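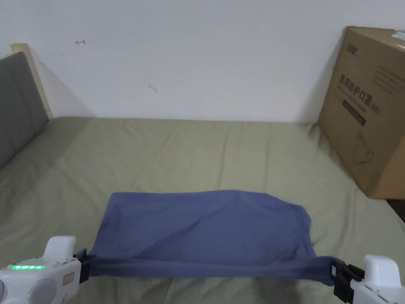
Bed Linen and Bedding Department

The Lillen Fitted Sheet

We have been selling the Lillen longer than almost anything else in the department, and it is still the sheet we put on our own beds at home. If you have ever woken at 4 in the morning with a corner pinging off the mattress and wrapping itself round your foot, you will know why we are so fond of it! The elastic runs all the way round the hem, and the pockets are deep enough for a thick mattress with a topper on it as well.

The cloth is a plain cotton percale, woven for us at the Sarmiento mill. It feels crisp for the first few washes (some customers adore this and write to ask how to keep it that way, and the answer is line drying and a warm iron) and then it settles down into something softer and a bit more rumpled. Bohumila Polák, our buyer, has visited the mill every March for eight years and comes home each time with far too many swatches in her suitcase. We have made room for a few new shades as a result, so do ask for the card if you like to see colours in daylight before you choose.

Sizes and fit

Single: 91 cm wide
Small double, double and king: see the size card in the box
Pocket depth: made to order for very deep mattresses

Please measure your mattress with the topper on, and measure the depth at the side, halfway along, where it hasn't been squashed by people sitting down to put their socks on. If you fall between two sizes, go up. A little slack tucks under nicely, but a sheet that is too tight will pull at the seams. 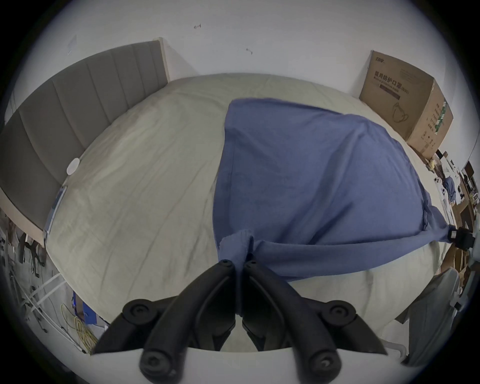
Photo: Kenneth Talavera

Washing and looking after it

Wash at 40 before you use it for the first time, on its own or with similar colours. After that it can go in with everything else, though we would button up any duvet covers first or you will find the whole load inside one of them. Give it a good shake when it comes out, pull the hem straight with your hands and hang it by the long side. We don't recommend fabric softener, as it leaves a coating on percale and takes away that lovely fresh feel.

Goes well with

Stenadix mattress protector, quilted, same sizes
Wamance pillowcases, sold in pairs

Orders for guest houses and holiday lets are very welcome, from a handful of sheets up to 500, and we can sew a coloured size tab into the hem if you let us know when you order.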